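We use cookies to improve your experience on this site. By continuing to browse you agree to our cookie policy. Accept | Manage preferences

Iresha Gamage
31 July 2025

The Deddale library ended late fees in June. I went to the board meeting last night and took notes, so this is a thread on what changed and what didn't.

The old fee was 23 cents a day per item. Once you owed 9 dollars your card was blocked. Kids' cards too.

At the time of the change, 400 cards were blocked. Farzana Biswas, who runs the front desk, told the board that 205 of them have been used again.

You still pay for things you lose. An item counts as lost after six weeks. If you bring it back later, the charge comes off your account.

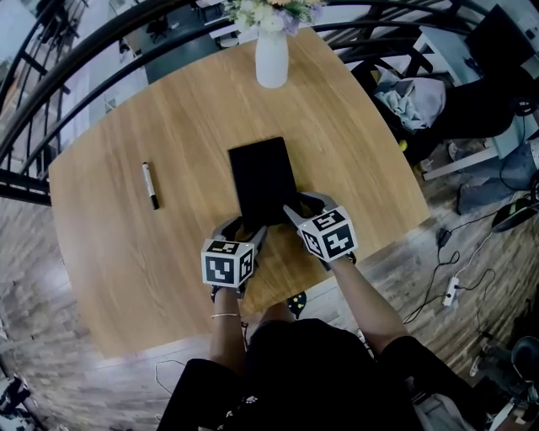

Holds work the same as before. If someone is waiting for what you have, you can't renew it. A couple of people asked for a shorter loan period on new releases. The board said it will look at that in the fall.

Lakmal Kanagaratnam asked how the lost fee income gets covered. The answer was that it comes out of the general budget, and that a fair share of the fees went to postage for the notices anyway. I would like to see the numbers on that. They said they'd post them with the minutes.

If your card was blocked, you don't need to fill anything out. It should work now. If it doesn't, go to the desk with an ID.

The Gunawardena Street branch has the same rules. Its book drop is still closed for repairs, so return things inside during open hours.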